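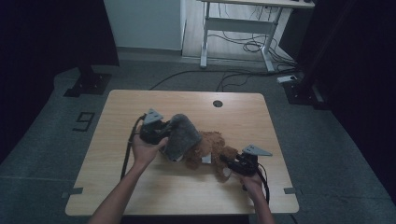
4 Daily Set-Up and Care of the Hand-Held Gripper Pair

Search this manual Go

This section applies to the Tornow hand-held gripper pair as installed at the Dovthorpe station. It covers preparation of the table, the cable check, the soft-goods test, and care of the finger pads. Allow 30 minutes at the start of each shift. Operators who have not completed station training shall not carry out Section 4.3.

4.1 Preparing the station

1. Clear the tabletop of all items not listed on the task sheet.
2. Place the left and right grippers on the table with the jaws open.
3. Follow each cable by hand from the gripper body to its connector. Replace any cable with a cut or flattened jacket.
4. Confirm that the plate on top of each gripper is firmly seated. A plate that moves under light finger pressure must be tightened before use.
5. Start the Codero recording software and wait for both grippers to report ready.

CAUTION: Do not lift or carry a gripper by its cable.

Note: Roll sleeves above the forearm and remove watches and bracelets. Loose cuffs can catch in the jaws.

4.2 Soft-goods test

The test uses plush and long-pile items, which show uneven closing more readily than rigid blocks do.

1. Lay the test item near the middle of the table.
2. Close the left gripper slowly on a fold of fabric.

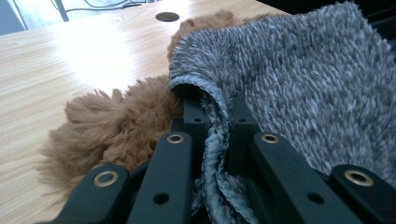 3. Hold for 7 seconds. The fabric should not creep out of the jaws.
4. Open fully and check that no fibers remain caught between the moving parts.
5. Repeat with the right gripper, then with both grippers together.
6. Perform 22 closing cycles in total and enter the result in the station log.

If the fabric slips on two cycles in a row, stop the test and proceed to Section 4.3.

4.3 Inspecting and replacing finger pads

Pads wear first at the corners and along the inner edge. Light scuffing is acceptable. 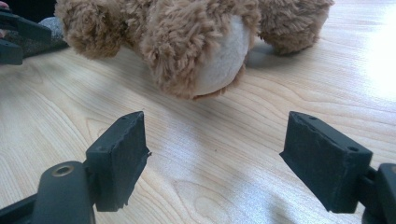 1. Disconnect the gripper from power.
2. Wipe both pads with a dry, lint-free cloth.
3. Compare the two inner faces. Replace the pads as a pair if either face is split or has come away from its mount.
4. Fit new pads from the Bodnár spares kit. Tighten the screws evenly by hand.
5. Reconnect the gripper and repeat Section 4.2.

CAUTION: Keep fingers clear of the jaws when power is restored.

Pads shall be inspected after every 50 hours of use, whether or not slipping has been reported. Direct questions about this section to Niloufar Ghasemi, station maintenance.

Shares 7 Comments 0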